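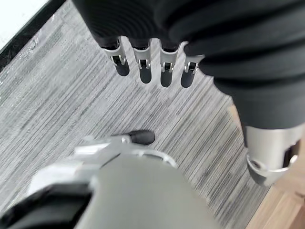 Zelthorpe Finger Fault Set: README

What this is

A set of recordings from the week our two-handed robot kept closing one hand when it had been told to keep it open. It was a horrible week to live through and it has turned into the most useful data we own! If you work on hand control, fault detection or safe stopping, please dig in.

The wrist camera looks across at the opposite hand, so most clips have the fingers hanging over grey carpet, with the camera's own gripper large and blurry in the lower half. We kept the blurry parts in. Cropping them out made the two hands harder to place relative to each other.

What went wrong

The hand is driven through a board we call Praler. When the two hands came close together, Praler sometimes repeated an old "close" command after a newer "open" had gone out. The fingers would begin to curl, the controller would see a position it hadn't asked for, and it would push back harder than it should. On the worst run the thumb pressed against a fingertip for 4 seconds before someone hit the stop button.

Nobody was hurt, but Braulio Mendoza had been reaching in to straighten the carpet moments earlier, and that was enough for us to stop all work near the hands until we understood it.

The cause was a message counter that rolled over at 4000. After the rollover, old messages looked newer than fresh ones. Braulio found it by plotting the counter against finger position late one evening, and the plot is lovely (see counter_plot in the notes folder).

What's inside

- 2106 clips, each with wrist video, finger positions, motor current and the raw command log
- a label for every clip: clean, late command, repeated command or forced contact
- the notes folder, with Braulio's plots and the write-up of the worst run
- the Hotent replay tool, which plays a command log back against a simulated hand

Before you replay anything on real hardware

Please don't send the raw command logs straight to a hand. They contain the fault! Use Hotent first, and if you must go to hardware, set the current limit low and keep people outside the marked area. The stop button needs to be within reach of someone who is doing nothing else.

The fix

Fixed in the April 2021 firmware. The counter is wider now, and any command older than 15 milliseconds is dropped. We also added a check on the controller side (branch name: sethi) that opens the hand gently if the current rises with no matching command.

Known gaps

- Motor current for the thumb is noisy and shouldn't be used for fine thresholds.
- Forced contact is rare, so the labels are badly unbalanced.
- All clips come from one pair of hands in one room. Carpet and wooden floor both turn up at the edges of the view, and a model can latch on to that.
- Video and command log can drift apart on the longer clips. The align script in Hotent sorts out most of it.

Corrections to labels are very welcome. Send the clip name and the time within the clip.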